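Household Robot Care: Kitchen Tips
Page 4. When the Refrigerator Drawer Is Left Open

Households using a Vullix two-armed helper with the Akolgo kitchen routines have sent us a steady number of reports since October about one fault. The robot opens a refrigerator drawer to fetch or put away a bottle, stops partway through, and stays where it is with the drawer out. The display shows code 815. Food may be left warming for hours if the stop happens while the household is asleep or away.

The following advice applies to home users. Building managers with more than one unit should use the separate service sheet.

What the code means

Code 815 is a hold. The robot has met more resistance than it expected in one arm and has frozen both arms in place. The motors remain powered. A robot in this state can look switched off, and several users have reached past it to close the drawer. Please do not do this. If the resistance clears, the arm may finish its last motion without a warning tone.

What to do first

Keep children and pets out of the kitchen.
Press the red stop button on the back of the torso and hold it until the status light goes out.
Stand to the side of the robot, never between an arm and the refrigerator door.
Support the forearm with one hand before moving any finger joint.
Lift bottles out of the drawer before pushing the drawer in.
Wipe up any spill before restarting. Floor sensors read a wet patch as an edge.

If a finger is caught behind the drawer lip, pull the drawer toward you slightly and ease the finger upward. Do not twist the hand at the wrist. Wrist damage of this kind is excluded from the standard repair plan.

Why bottles cause most of the trouble

Bottles laid on their sides roll. A drawer that closed easily in the morning may jam in the afternoon when a neck has worked its way under the rim. The problem is more frequent with two-handed jobs, where one hand is working at a table or counter while the other stays low by the drawer. The robot divides its attention between the two, and the lower hand is checked less often. 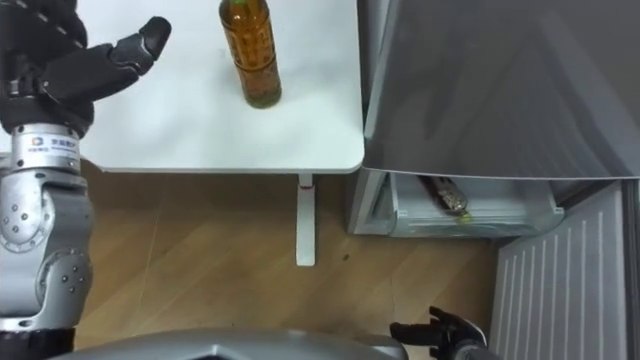

Augustina Amissah wrote to us that her unit stopped with code 815 on three evenings in a row, and that the fault went away when she stopped asking it to clear the table and load the drawer in the same job. She now gives the two tasks separately and adds that she would like the manual to mention this, as she found it only by trial. She also asks whether a rubber mat in the drawer is safe to use.

A thin mat is acceptable if it lies flat and does not rise at the corners. Thick foam mats should be avoided. They lift the bottle above the height stored during setup, and the fingers close too early. After adding or removing a mat, run the drawer setup again from the Kitchen menu.

Arranging the kitchen

Leave at least 36 inches of clear floor in front of the refrigerator. Where a table stands close to it, move the table before the job begins, or set the table as a no-reach zone. Chairs should be pushed in. A drawer that opens next to a table corner gives the arm very little room to back out, and most of the scraped forearm covers returned to our workshop came from kitchens laid out in this way.

Stand tall bottles in the door shelf where they fit. If a bottle must lie down, place it with the cap toward the back wall and put something on either side to keep it from rolling. Glass bottles should be handled by a person until the current fault is corrected.

Food safety after a stop

Check the clock on the display for the time of the hold. Perishable food that has been above 40 degrees Fahrenheit for more than two hours should be thrown out. Unopened shelf-stable drinks may be chilled again. A door alarm with its own battery is an inexpensive addition and does not depend on the robot.

Software version

The fault has been reported on version 2107 of the Protico arm controller and on earlier versions. To find yours, open Settings, then Arms, then Controller. A correction is being tested. Until it is released, set grip force for the drawer job no higher than Medium and turn off Overnight Tasks.

Reporting a fault

Please include the code, the controller version, the name of the job and the position of both hands when the robot stopped. Do not restart the unit before writing these down, as the record of the last motion is cleared at startup. Reports may be sent through the Support page of the Vullix app.

Next page: Cleaning finger joints after contact with oil or sugar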